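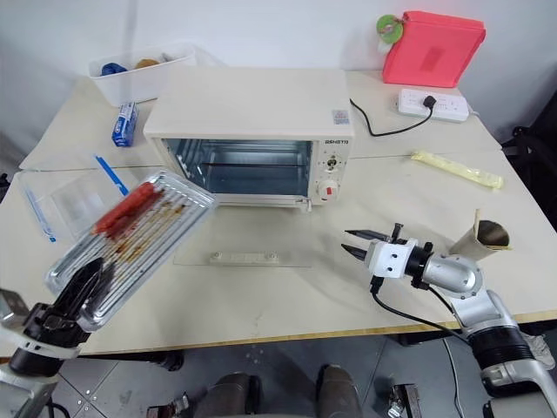 The Oven Is Not a Table, and Other Rules for Robots in the Kitchen

I spent a good chunk of December reading safety rules for kitchen robots, and I know how that sounds. My family stopped asking about it pretty quickly! But I came away with a soft spot for the people who write these things, and with a few strong opinions of my own.

The rulebook I kept going back to is the Fikex bench guide, which a lot of small labs have quietly adopted. It runs to 7 pages. The older Prelum handbook is so long that I gave up on the section about guards and went to make a sandwich.

The Fikex people start with doors, and I love them for it. A door is a lever, and an arm that leans on one a little too hard will shove the whole appliance backward (or crack the glass, or both). So the guide wants a force limit set for every door, opening and closing, and it wants that limit written down where the next person can find it.

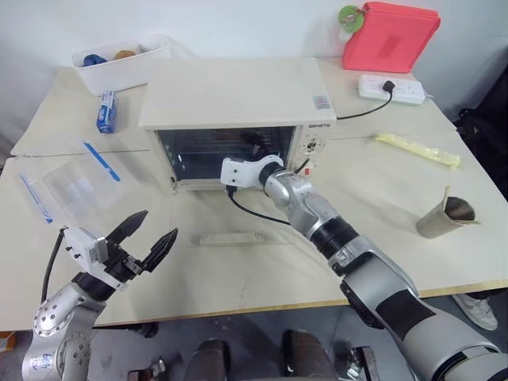 Cords get their own chapter in the guide, and it's the one I'd hand to anybody setting up a bench at home. Count the arm's own cables as cords too, it says, and draw the whole lot on paper before you switch anything on. On a bench like this one you'd be drawing the oven's black cord over to the white power strip at the back, and then the thin cable looping down from the right gripper onto the tabletop. My own drawing, for a much simpler setup, looked like spaghetti. I moved two plugs and felt very professional.

Then there's the question of what's allowed to sit within reach. The workshop at Karnoletti, where I first got hooked on all this, keeps a "parking line" for anything the arm isn't using, and people there argue about it constantly. One camp wants the bench bare. The other says real kitchens are messy, so a robot that only works on a bare bench hasn't learned much. I'm with the messy camp, as long as a person can get to the stop button without reaching past an arm.
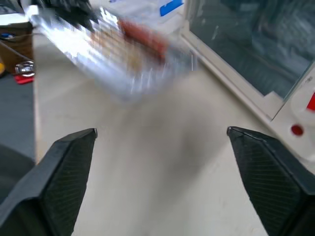 Gripper open, with a clear plastic container just beyond the fingertips.

Packaging is where the rules get thin. Clear plastic is a pain for cameras, and the guide gives it one short paragraph that boils down to "go slowly." The Ostapchuk checklist does better. It has you try every container full, half full and empty, and it asks for 4 clean pickups in a row before food goes anywhere near the thing. I'd copy that page straight into the Fikex guide tomorrow.

My other gripe is cleaning. Fingers that touch a food tray should be wiped down before they touch anything else, and I had to hunt through an appendix to find that. Move it up to page one, please, right next to the doors.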